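Butcher block top: oil it or leave the finish alone?
Ganville Home & Workshop Forum > Tables and Counters

ganvillegray
Posts: 834
We got a butcher block table from Fidau in November and it stands on a concrete floor. The strips run from pale to reddish brown with a few knots, and I like how uneven the color is. The store told me it came finished but couldn't say with what.
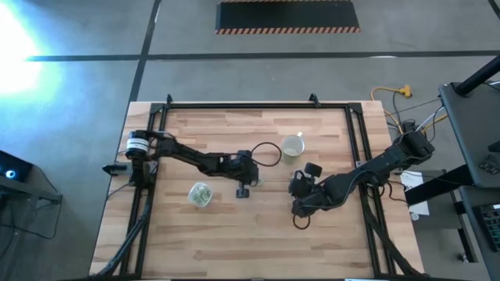
My question is whether I should put oil on it now or wait. There's some snack unpacking and sorting at this table, so it gets crumbs and sometimes a wet cup ring. I wipe it with a damp cloth at the end of the day. No stains so far, but the spot where the cups usually go feels a bit rougher to my hand than the rest.

pinestack
Posts: 1,523
Oil it. Mineral oil, thin coat, leave overnight, wipe off in the morning. Concrete floors can be damp and you want both sides of the top treated, underneath too.

Jin_R
Posts: 1,420
I disagree with pinestack. If it has a factory lacquer the oil won't soak in. It will sit on top and go sticky, and then every wrapper you put down sticks to it. Put a few drops of water on it first. If they bead up and are still beaded after ten minutes, leave it alone.

pinestack
Posts: 1,523
A lot of those factory finishes are just oil anyway. I've done three tables from Fidau and none went sticky.

Jin_R
Posts: 1,420
Then yours were oiled. We don't know about this one. Can you show the surface closer up, with the stuff you normally have on it?

ganvillegray
Posts: 834
Did the water test on Sunday. It beaded everywhere except the cup spot, where it soaked in slowly. Closer view below. It has a slight shine to it. The green cup is the usual one, and the green wrappers hadn't been cleared up.

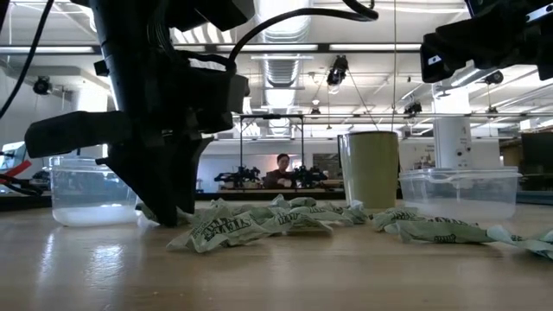 Jin_R
Posts: 1,420
With that water test I'd say lacquer, worn through in one place. Sand the rough spot lightly with fine paper and touch it up with a clear water-based finish. Pakia sells one in small cans. Skip the oil.

pinestack
Posts: 1,523
Still think you could oil just the worn spot and see. But okay, the beading does point to lacquer. Try whatever you use on the underside first.

ganvillegray
Posts: 834
Will try the Pakia on the underside and get a coaster for the cup. Does it need a full day before I can put the plastic tubs back on it?

Jin_R
Posts: 1,420
I'd give it 2 days. Longer if it's cold in there.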